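Tuesday, Gunolley bench, wrist camera collection

Picked up at episode 76 of the current batch. Target is 100 before we retrain. Teleop by Nevzat Öztürkmen in the morning, me after lunch.

Changes since the last entry:
- Wrist camera exposure locked. Auto exposure was shifting whenever the fingers came low over the white tabletop, and the policy seemed to pick up on it.
- Episodes now start with the gripper open and nothing between the fingers. Earlier ones started half closed, depending on who was driving.
- Discarded 12 episodes from the old batch for dropped frames. Logs kept under Brarthorpe.

Total across all batches is now 3335, counting the Van Beek set. I would not mix that set in yet - its camera mount angle differs and the fingertips sit higher in the view.

Open points: glare on the table left of center is still strong enough to wash out the surface. Try moving the lamp before touching the gain again. Fingertip edges have small nicks. Probably harmless, but keep this pair on until the batch is done so the look stays constant.

Start pose, wrist view, gripper open:
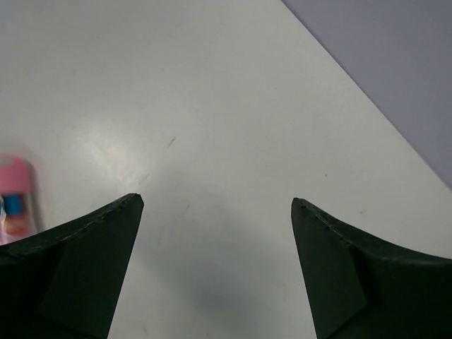 Next session

Lamp first, then episodes up to 100. Nevzat to check timestamps against the Ballumance export.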